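3. Cómo cargar los datos de tu comunidad en el panel Mugo

Vale, ya tienes la cuenta creada y el correo confirmado. Ahora toca lo que a mí más me gusta: meter los indicadores de bienestar y de huella ecológica de tu municipio (a mí la primera vez me llevó una tarde entera, con el café al lado).

1. Entra en Mugo y abre la pestaña «Territorio». Elige tu municipio en la lista; si no sale, escríbelo a mano.

2. Pulsa «Nueva encuesta» y ponle un nombre que entiendas dentro de dos años. La mía se llama «Jerholm marzo» y me sigue sirviendo.

3. Sube el archivo de hogares en formato CSV. El límite es de 300 filas por archivo – yo tenía 310 y tuve que partirlo en dos.
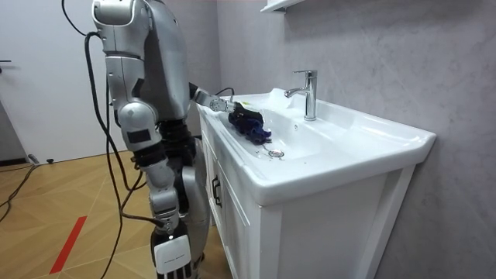 4. Marca los 14 indicadores básicos: ingresos, horas de cuidados, acceso al agua, gasto en energía y los demás que vienen en la plantilla. Los opcionales los puedes añadir luego con calma.

Nota: no dejes celdas vacías en la columna de ingresos. Mugo las lee como cero y de pronto tu pueblo parece pobrísimo. Pon «ND» y listo.

5. Revisa las unidades. El agua va en litros por persona y día, ¡no en metros cúbicos!

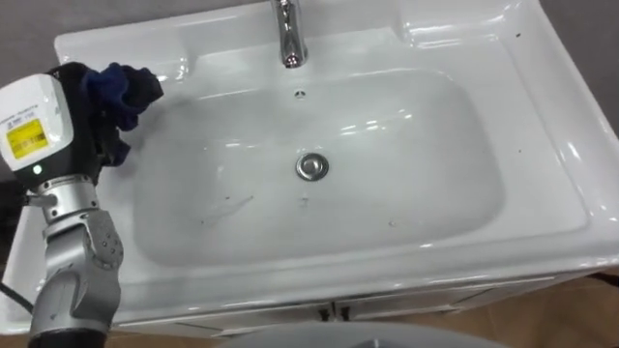
6. Dale a «Calcular» y espera a que la barra se ponga verde. Te saldrán dos curvas, la de bienestar y la de uso de recursos, y puedes verlas por barrio o todas juntas.

Precaución: «Publicar» hace visibles los resultados para todo el mundo y no se puede deshacer. Antes de pulsarlo, quita nombres y direcciones. Pendo Rugemalira y yo lo repasamos siempre entre las dos.

7. Guarda una copia con «Exportar todo» y apunta el código de la encuesta (el nuestro es el 1659), que te lo pedirá el apartado 4 cuando compares tu municipio con otros.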